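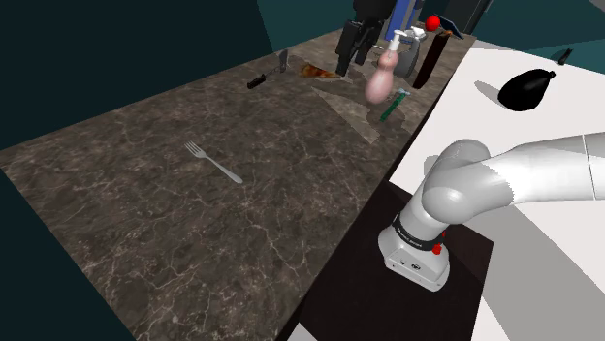 *The countertop setup in simulation, with the fork out in the open and the arm on its pedestal.*

2022-10-02

Hi all -- this is the September report on the Irkdale kitchen work, and most of it is about money and what we'd like to buy next.

First, the good part. We planned for 700 simulated runs in September and got through 1,000, mostly thanks to leaving jobs going overnight. Forks are still my least favorite thing in the world. They're thin and they lie flat, and the planner keeps wanting to come in too steep (I've been moaning about this since spring, I know!). Mugs and bottles are in much better shape, so I've shifted most of the remaining compute to flatware.

Now the budget. I'd penciled in one real arm from Karance before the end of the year, and I still want it, but the pedestal mount wasn't in their first quote. It adds $1,070 with the bolts and the shipping to Tosholm. I asked for a revised quote and will forward it when it lands. The arm line itself hasn't moved.

Fingertips are the other thing. The simulator lets me swap them for free and the real world won't, so I'd like two sets: the standard pads and a narrower pair for flatware. Opoku makes a narrow set that fits the same flange, and a spare pair of pads from them is $70. I'd rather order those now than stop work for a shipment later.

What I need from you:

- an OK on the mount, charged to equipment
- an OK on the spare pads, charged to supplies
- a yes or no on moving the leftover travel money into compute

I haven't priced a real stone countertop and I'm not planning to -- a cheap offcut will do for the first tests. Bench measurements for the Tosholm room will be in the next report, along with the revised quote if Karance has sent it by then.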